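Color Is Not a Label: Against the Rainbow Bin

Posted 29 Oct 2025 by Rocío Montecinos

The colored plastic bin has become the default unit of household and classroom sorting. It is cheap, it stacks, and it survives being dropped. I have specified a great many of them for shared work tables, and I have come to think that the color is doing less work than we assume and the plastic wall is doing more.

What a color code requires

A color code is a lookup table. Blue means one category, yellow means another, and the user has to hold the table in memory or find it written down. For a person who set up the system, the cost is close to zero. For everyone else it is paid on every item.

At the Cliststead craft room, where I advised on storage in August, the original scheme used nine colors. Shoaib Swati, who ran the evening sessions, could recite all nine. His regulars could recite the ones they used. New arrivals put things wherever there was space, and the bins drifted toward a uniform mixture of everything. We cut the scheme to five and the drift slowed, but it did not stop. A shorter table is still a table.

The usual fix is a printed key taped to the wall. I have no objection to keys. They get read once, on the first visit, and after that people work from what they remember of them. A key also has to be in the line of sight of someone standing at the table with both hands full, and the wall behind them is not in it.

What the wall of the bin does

The better question is how much of the contents can be seen before the lid comes off or the hand goes in. Opaque bins give no information at all. Clear bins give a lot, and look untidy, which is why people stop buying them. Translucent bins sit between the two, and within that group the tint matters more than the product pages admit. A pale or greenish tint often passes enough light to show that a bin is occupied. A saturated one may pass much less.

Catalogs do not help. The Prumus range lists its bins by volume and color name, with one entry for material, and the Wihongi range does the same. Neither states how much a buyer can expect to see through the side. I would trade the entire color chart for that one figure.

My own rule is to put the category with the most varied contents in the most see-through bin, and to reserve the dense colors for things that are all alike. If a bin holds 100 identical pegs, there is no need to inspect it.

Spacing and the surface in front

Lorena Figueroa, who teaches sorting exercises to adults returning to work, disagrees with me about gaps. She leaves a hand's width between bins. I push them together. Gaps collect small items, and a continuous row gives one edge to work against. Her objection is that people misjudge the boundary and drop things into the neighbor. With two bins she may have a point. With three or more, a distinct color on each side of the join is usually enough — and this is the one job I think color does well.

The area in front deserves more attention than it gets. A bare tabletop gives no indication of where unsorted items belong. A mat does. A round one with visible rings marks a center, and people tend to place things toward it without being told.
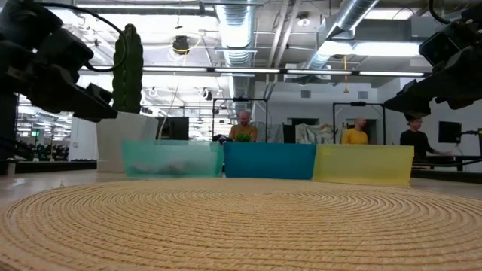 Where color still earns its place

I am not arguing for gray bins. Teal, blue and yellow in a touching row are easy to tell apart at a glance, and "the yellow one" is a faster instruction than "the third from the left." Color is good for pointing. It is poor at carrying meaning over time, especially in a room where the users change.

So use color to name the container, and use something else to name the contents. A sample item fixed to the front works. So does a word in large type. Keep the mat clear between sessions and leave the bins where they are, in the same order, until there is a reason to move them.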